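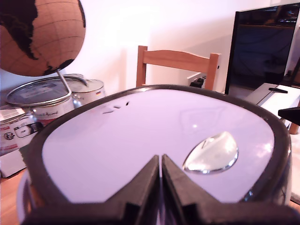 Premises: Nelley workshop and store, ground floor
Inspected by: Bogdan Bucur
Countersigned: Ruxandra Sima
Date: Jul 4, 2019

1. Escape routes
Rear door opens fully from inside. Pallets stacked within the marked lane by the loading bay. Moved during the visit. Repeat of the March finding.

2. Fire extinguishers
Pass, except unit 17: tag missing, gauge in the green. Wumard to re-tag at next service.

3. Emergency lighting
Test run for 15 minutes. Stair fitting went out before the end – battery to be replaced. All others held.

4. Portable electrical equipment
Extension lead under bench 3 has a cracked plug top. Taken out of use. No daisy-chained leads found.

5. Floors and spillages
Anti-slip strip lifting at the top step. Absorbent granules in stock. Spill log not filled in since March.

6. Storage racking
Load notices present on all bays except bay 20. One upright guard bent, no damage to the upright itself. Monitor.

7. First aid
Eyewash out of date. Replacement ordered from Zeltell. Plasters and dressings in date.

8. Ladders and steps
Pass. Feet sound, labels legible.

9. Waste
Lid of the oily rag bin does not close by itself. Hinge to be freed or bin replaced – Mihăilă to quote.

Overall: pass with actions. Items 3, 4 and 7 to be closed before the next inspection. Item 1 goes to the shift supervisor in writing.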